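Nistosent Opens Egg Handling Course to Small Bakeries in Wenton

WENTON, 30/09/2022 - Nistosent, a supplier of food safety training to small kitchens, will open its shell egg handling course to independent bakeries in the Wenton area. The course was previously offered only to hotel and school kitchens.

The course covers receiving, cold storage, cracking, separating and record keeping. It runs for two half-day sessions and is limited to 13 participants per session. Bakeries may send up to two employees each.

The material was revised in June after a review of training records by Vasanthi Rai, technical lead at Nistosent. The review found that most errors were made between the refrigerator and the mixing bowl. Common faults were cracking eggs on the rim of the bowl in use, passing yolks between shell halves, and returning unused eggs to the carton after a long period on the counter.

"The rules on storage temperature are well known," said Rai. "The steps that follow get less attention. We now spend nearly half of the first session on them."

Participants crack each egg into a separate small bowl, check it, and then transfer it to the batch. Whites and yolks are divided with a separator. The second session deals with pooled egg, labeling and cleaning of work surfaces.

The course was tried out over the summer at Mao, a bakery on Nasham Street. Owner Guoqing Zou said the staff had since changed the layout of the prep table and moved the egg station away from the flour bins.
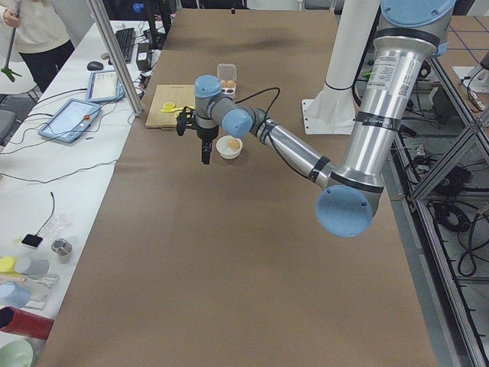 Eggs, a small bowl, a cutting board and an egg separator on a covered worktable.

The fee is $25 per person and includes printed materials and a blank log sheet. A certificate of attendance is issued after the second session. Registration is open through the Nistosent office.

Media contact: Brayden Lévesque, Nistosent, Wenton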